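I went to the Rastville town council meeting in June so that you didn't have to, and having sat through the whole of it I'd like the evening back.

The item I came for was the trade agreement with Clarkent. Yes, two towns that share a river, a high school football rivalry and a sewage plant now need an agreement about who can sell what to whom. It runs to 83 pages. I've read it, most of it on the bus. 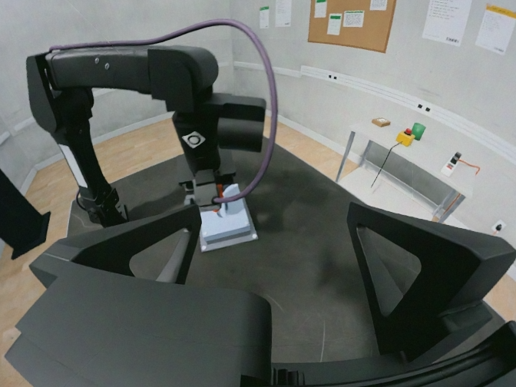
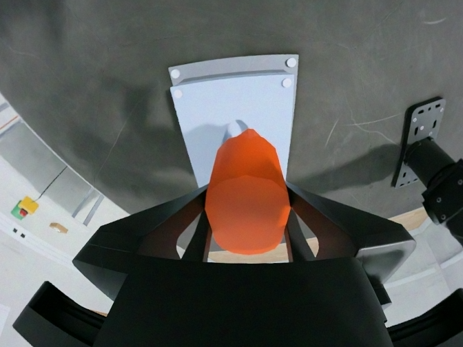
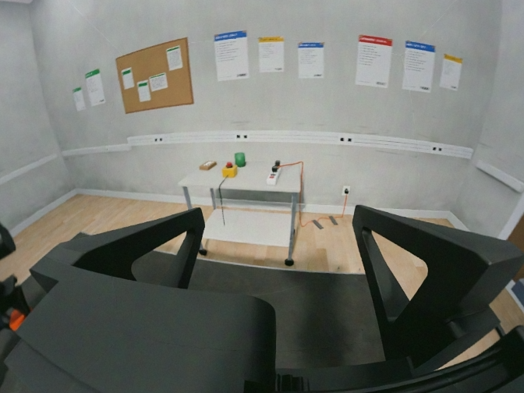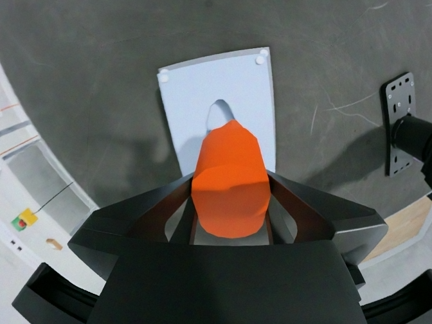
For anyone who moved here recently, a little background. Clarkent and Rastville used to share a business license. You paid one fee, you got one sticker, and you could park your taco truck on either side of the bridge. Then Rastville voted to leave the joint licensing district, by a margin small enough to fit in a school bus, on the promise that we'd be free to set our own rules and Clarkent would be so anxious to keep our custom that it would wave us through anyway.

Clarkent has not waved us through. Clarkent has bought a new sign for its end of the bridge.

What the agreement does, as far as I can work out, is let a Rastville business trade in Clarkent as long as it meets Clarkent's standards, which Clarkent may change on 29 days' notice. In return, a Clarkent business can trade in Rastville as long as it meets Rastville's standards, which we haven't written yet. Our council spent two years telling us we were going to have the best standards in the county, and page 4 says that until we adopt any, Clarkent's will apply. So we left the district in order to follow its rules without having a vote on them. I raised this in public comment. I was thanked for my passion.

The mayor's position is that this is a transitional arrangement. I asked what we were in transition to and he said the details would be worked out by a joint panel. The joint panel has two members from each side and no tiebreaker, and it has to meet in a "mutually agreeable location," so I look forward to the first year being spent choosing a restaurant.

Then there's Zindell Park, the industrial strip out past the water tower. The council wants to make it a special business zone, where companies get a break on property tax and don't have to file the usual paperwork. Clarkent says fine, but if we do that, anything coming out of Zindell Park and over the bridge gets treated as if it came from some other county altogether. It's in Annex C. I've been back over Annex C several times hoping I'd misread it. The plan for Zindell Park depends on businesses that mostly sell to Clarkent, and the tax break is smaller than the fee they'd pay to cross the bridge. You could set up there, save a little money, and hand it over with interest half a mile later.

When somebody pointed this out at the meeting, a council member said that Clarkent was negotiating in bad faith. I have no love for Clarkent. They plow their side of the bridge and stop dead on the center line, with what I can only call spite. But they said in writing, before the vote, that this is what they would do. I still have the leaflet. It was in my mailbox along with ours, which had an eagle on it.

I should say I voted to leave. I've been putting off mentioning that. I was sore about the parking ordinance, which had been written in Clarkent by people who plainly never had to park in Rastville, and I thought we could do a better job ourselves. I still think we could. We've had two years, though, and the parking ordinance is word for word the same, except that it says Rastville at the top and the fine has gone up.

The part of the evening that got people shouting, naturally, was the ferry. The Ngau is the little flat boat that crosses down by the fairgrounds in summer, and it's been jointly run for as long as I've lived here. Under the agreement, each town looks after its own dock, and the boat belongs to whichever side it happens to be tied up on overnight. I'm not making that up. It's on page 29. A man behind me asked whether that meant Clarkent could just keep it, and the town attorney looked at the page for a long while and said she'd come back to him.

The vote on the whole thing was pushed to next month. The council wants time to study the text, which they've had since spring. There's also a motion to ask Clarkent for an extension on the current license deal, and the mayor says he won't beg for one, and the deputy mayor says it wouldn't be begging if we phrased it as a joint statement. They went back and forth on the wording until the custodian started stacking chairs at the back.

If you run anything that crosses the bridge, even a dog-walking business, please get the draft from the clerk's office and read Annex C and page 4. The clerk charges for copies by the page, so bring cash. There's a public comment box by the door as well. It's a shoebox, and the lid is taped on, but the slot works.

I'll be at the next meeting. Parking is free after 6 p.m., at least on our side.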